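Planning a two-handed gripper setup for next year, what would you buy first?

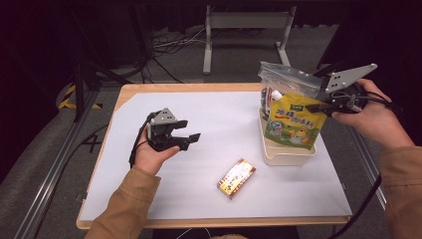 Two hand-held grippers, one zip-top bag in a tray, one snack box. Grocery packing is the task.

relik_bench
Posted 18 December 2024

Hi all! I'm putting together a budget for the Relik project and I'm having way too much fun with the spreadsheet. The plan is packing groceries with a pair of hand-held grippers first, then two arms in May once the money comes through. I have $838 left for everything that isn't a gripper or an arm — table, trays, cables, spare finger tips, and the boring stuff. What would you put at the top?

pornley44
Cables. Buy twice what you think you need, and get the good strain reliefs. The wires near the fingers take a beating when you're working with both hands all day, and every dead cable costs you an afternoon.

Insaurralde
Love this project! I'd go the other way though and spend on groceries. Pouches, bottles, shiny boxes, clear bags, all of it. We set aside $100 a month for stuff to pack and it's the best line in our budget. Glossy boxes and clear plastic are hard on cameras, so get lots of those.

pornley44
$100 a month on snacks is a lot when the whole pot is 838. They'd be out of cash before the arms show up.

Insaurralde
Fair, but a box lasts a few weeks if you don't crush it. Ours get crushed. Start with 20 items and swap out the beat-up ones.

arkow_fan
Has anyone priced the Arkow tables? I like the height, but shipping to us was more than the table. A plain wood top with a pale board laid over it does the same job, and you can replace the board when it gets scuffed. Put the savings into finger tips. We went through 3 sets before summer.

relik_bench
Ooh, 3 sets, I had one in the sheet. Changing that now. I'm also thinking of bolting down aluminum rail on both sides of the table so the arms can slide in later. Too early?

pornley44
Too early. Wait until you have the arm drawings in hand. We bought rail first and had to drill all of it again.

arkow_fan
Disagree, rail is cheap next to lost time, and you can hang lights off it in the meantime. Just order it long and cut later.

relik_bench
OK, so cables, tips, 20 items, and I'll ask for a rail quote but hold the order until after New Year. Trays next — does anyone have a favorite shallow one that doesn't slide around?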